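Ausmalbilder drucken und kolorieren: Welche Tipps taugen etwas?

Zuletzt aktualisiert: Februar 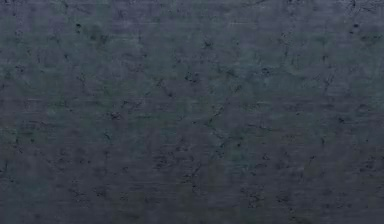

Dunkles Schiefergrau mit einem Stich ins Grünliche.

17 Kommentare · 9 Mal geteilt

Wer Ausmalvorlagen selbst druckt, stößt früher oder später auf die immer gleichen Ratschläge. Haarspray zum Fixieren, Babyöl zum Verblenden, teures Papier für alles. Ich habe über den Winter einiges davon am Küchentisch nachgemacht und bin bei den meisten Sachen misstrauischer als vorher. Bei ein paar wenigen habe ich meine Meinung geändert.

Papier

In jedem Forum steht, man brauche mindestens Aquarellpapier. Für Buntstifte stimmt das schlicht nicht. Normales Kopierpapier ist zu dünn und wellt sich beim kleinsten Tropfen, aber zwischen Kopierpapier und Künlerblock liegt viel Platz. Ein glatter Karton, der noch durch den Einzug des Druckers passt, reicht für Stifte völlig aus. Vorher ins Handbuch schauen, welche Stärke der Drucker verträgt. Meiner hat den dicken Bogen zweimal schief eingezogen und danach gar nicht mehr.

Stark strukturiertes Papier sieht im Laden schön aus. Beim Ausmalen bleiben überall weiße Pünktchen stehen, und wer das nicht mag, drückt fester, bis die Mine bricht.

Druckertinte und Wasser

Der Klassiker: Vorlage drucken, sofort mit Wasserfarbe drüber, und die schwarzen Linien laufen in das Gelb. »Eine Nacht trocknen lassen«, heißt es dann. Habe ich gemacht. Bei meinem Tintenstrahldrucker war der Unterschied kaum zu sehen, die Linien liefen nach einer Nacht fast genauso. Laserausdrucke hielten dagegen von Anfang an. Ob sich dafür der Gang zum Copyshop lohnt, muss jeder selbst wissen. Für ein einzelnes Blatt probiere ich inzwischen einen Strich am Rand und entscheide dann.

Haarspray

Hält angeblich Pastell und weiche Buntstifte fest. Bei mir hielt es mittelmäßig, roch zwei Tage lang nach Friseur und machte helle Stellen fleckig. Tiruwork Gebreyes schwört trotzdem darauf und sprüht aus größerem Abstand, in mehreren dünnen Schichten. Ihre Blätter sehen besser aus als meine, das gebe ich zu. Ob sie in ein paar Jahren vergilben, wissen wir beide nicht. Für alles, was gerahmt werden soll, nehme ich lieber richtiges Fixativ, und zwar bei offenem Fenster oder gleich auf dem Balkon.

Babyöl zum Verblenden

Funktioniert, leider. Ein Wattestäbchen, sehr wenig Öl, kreisend über die Farbfläche — die Striche verschwinden tatsächlich. Was in den Anleitungen fehlt: Das Öl schlägt durch. Auf der Rückseite bleibt ein durchscheinender Fleck, und auf dem Blatt darunter gern noch einer. Also immer etwas unterlegen und nie in gebundenen Malbüchern verwenden. Über eine geölte Stelle nimmt der Stift später auch schlechter an. Ein farbloser Blenderstift macht weniger Dreck, kostet aber mehr, und auf rauem Papier bringt er wenig.

Verlaufsflächen ohne Streifen

Bei großen Hintergründen wird oft geraten, einfach die Stiftspitze flach zu halten. Das hilft ein wenig. Mehr gebracht hat mir, die dunklere Farbe zuerst ganz leicht anzulegen, dann die hellere über alles zu ziehen und erst zum Schluss am Rand nachzudunkeln. Wer umgekehrt anfängt, bekommt an der Grenze leicht eine harte Kante. Geduld braucht es so oder so. Wer keine hat, schneidet das Motiv aus und klebt es auf farbigen Karton.

Minen, die ständig brechen

Stifte in die Mikrowelle legen, damit die gebrochene Mine wieder zusammenschmilzt: bitte nicht. Manche Stifte haben einen Metallaufdruck, und dann funkt es. Meist liegt das Problem am Spitzer. Eine neue Klinge kostet weniger als ein neuer Stift, und gedreht wird der Stift, langsam, mit wenig Druck. Das Schälmesser, das Tonantzin Ventura mir empfohlen hat, macht schöne lange Spitzen und bei ungeübten Leuten schöne Schnitte in den Daumen. Für Kinder kommt es nicht in Frage.

Aufbewahrung

Fertige Blätter nicht einfach stapeln. Wachshaltige Stifte färben ab, auch nach Wochen noch. Backpapier dazwischen genügt, spezielles Seidenpapier habe ich gekauft und keinen Vorteil bemerkt. Rollen ist bei dick aufgetragener Farbe keine gute Idee, sie reibt sich an der Gegenseite ab.

Und Sets mit 400 Farben? Ich kenne bisher keinen Menschen, der mehr als einen Bruchteil davon anspitzt. Lieber ein kleines Set und die Lieblingstöne einzeln nachkaufen, falls der Hersteller das anbietet. Vor dem ersten Blatt eine Farbkarte auf demselben Papier anlegen, denn der Lack am Stift sagt über den Ton auf dem Papier ziemlich wenig aus.

2 neue Kommentare seit dem letzten Update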